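Holtalel Residents' Forum
Board: Buildings and Shared Spaces
Topic: Repainting of ceilings in the ground floor meeting rooms

Stivitz_Lettings
Posted November 2018
Members are invited to comment on the proposal to repaint the ceilings of the ground floor meeting rooms. The estimate received is 842 pounds for both rooms, including preparation. The existing finish was applied ten years ago and has yellowed near the windows. Comments should be confined to the choice of finish and the timing of the work. The hire charges are dealt with in a separate topic.

northstair44
I support the work but would ask that a matt finish be specified. The eggshell used in the corridor shows every roller mark when the lights are on, and several hirers have remarked upon it.

Flindudano
I must disagree with the previous poster. Matt emulsion cannot be wiped, and the larger room is used for catering. A washable finish costs a little more per tin and would be the more prudent choice. I would also question whether the smaller room requires any work at all this year. 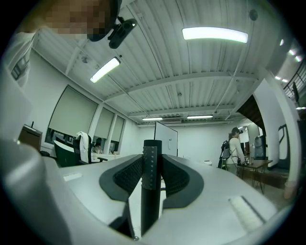

Flindudano
Further to my earlier post, the question of clothing ought to be settled before any date is agreed. The hire conditions state that rooms may be used on the day after decorating, and in my view that is too soon. Anyone in a white shirt, like the one whose sleeve is at the left of the photograph, would be unwise to lean against freshly painted woodwork. I propose that two clear days be allowed, and that the notice on the door state this plainly.

northstair44
The proposal concerns ceilings. No woodwork is included in the estimate, and two clear days would mean turning away regular bookings. I remain of the opinion that one day is sufficient.

Flindudano
The second page of the estimate includes "touching in to picture rail where required". A picture rail is woodwork.

northstair44
I had only the first page. I withdraw the remark about woodwork but maintain my view on the finish.

Krishnan_Court_Office
May I ask whether the estimate allows for a stain block? When the equivalent room at Krishnan Court was repainted, an old water mark came back through the new paint by January and the contractor had to return. The further charge was 44 pounds.

Stivitz_Lettings
A stain block is not itemised. The contractor will be asked to confirm the position in writing. Any expenditure above 500 pounds requires formal approval in any event, so there is time to have the wording amended.

Flindudano
Would the contractor also be asked to price the larger room alone?

Stivitz_Lettings
Yes. Both prices will be posted in this topic when received.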